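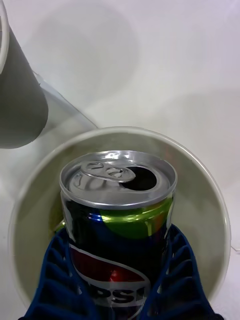 ## Re: [skomima-grippers] Ribbed fingers on slim cans, first numbers

**From:** Skomima trial bench
**To:** skomima-grippers
**Date:** Apr 16, 2023

Replying to the list so the numbers stay in one thread. The earlier message is quoted in part.

> We have the Girkard ribbed fingers on order and the flat pads on the arms now. Before we swap, can someone say how the ribbed ones do on drink cans? The flat pads dent ours if the width command is even slightly low. Also, does the Jorkard controller need new force limits, or do the old ones carry over? And how much of the object do you lose in the wrist camera once the fingers close?

Taking the three questions in order.

**Cans.** We ran 206 grasps with the ribbed fingers, all on slim cans, set down either on the table or in the shallow bowl. Seven were scored as slips. With the flat pads we stopped at 30 grasps, as we were running out of undented cans. The ribs bend in where they meet the can, so a width command that is a little low does much less harm. The bowl is the harder target: the rim limits how low the fingers can go, and we ended up gripping higher on the body than we do on the bare table.

**Controller.** The old Jorkard limits load without errors, but don't use them as they are. The ribbed fingers give before the motor current rises, so the contact threshold trips late. We lowered it by 10 percent and left everything else alone. If your release looks sluggish after the swap, check that the open width was saved again with the new fingers fitted. Ours had gone back to the flat pad value.

**Camera.** You lose more of the label than with the flat pads. In the Pepsi picture at the top the left finger hides the start of the name and only "PSI" is readable. The lid stays in plain view, tab and opening both, so we now track the lid during the grasp and read the label before it.

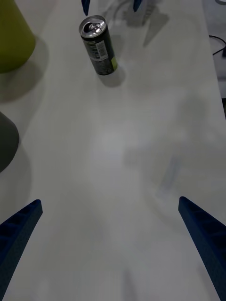
*Wrist view, fingers open, can standing ahead. The other arm's fingertips are at the top edge.*

The second arm is a problem we haven't solved. When its fingertips come into the wrist view near the can, our detector sometimes returns them as part of the object. Masking the top of the view works, but it also throws away tall objects at the far side of the table. We would like to hear from anyone who uses the joint positions of the other arm to build the mask.

Notes on the approach follow, copied from our bench log.

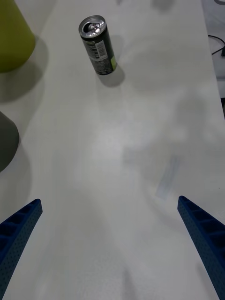
*By the Skomima trial bench*

Start with the fingers fully open and the can a little off the gap, then let the controller center on it. Starting dead center hides errors in the camera mount — ours was off and we didn't see it for days.

The wrist view smears on the near part of the table during a fast approach. The can further off is usually sharp enough to track, so we stopped slowing the whole move and slow only the last part. Shorter exposure helped too, at the cost of noise in the shadows. On a white table the arm's own shadow is large and soft, and auto exposure chases it. Fix the exposure by hand.

We did the camera comparison with the Bakker mount only. The Girkard mount arrived in November and is still in its box.
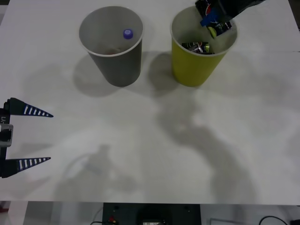 **Skomima trial bench** — gripper and camera testing

The last set was light items into paper cups, using both arms. Bottle caps went to the gray cup and snack wrappers to the yellow one. Wrappers are the weak point of these fingers. They pinch well at the tips, but a crumpled wrapper can catch on a rib when the gripper opens, and a small extra opening move over the cup was enough to fix most cases.

For this set the fixed camera was more useful than either wrist camera. It sees into both cups, and it shows where the idle gripper is parked. Keep that one well back from the cups or its shadow ends up on the part of the table you are trying to segment.

Settings file for the Jorkard is in the list archive under the same subject line. If you run it with the flat pads, put the contact threshold back first.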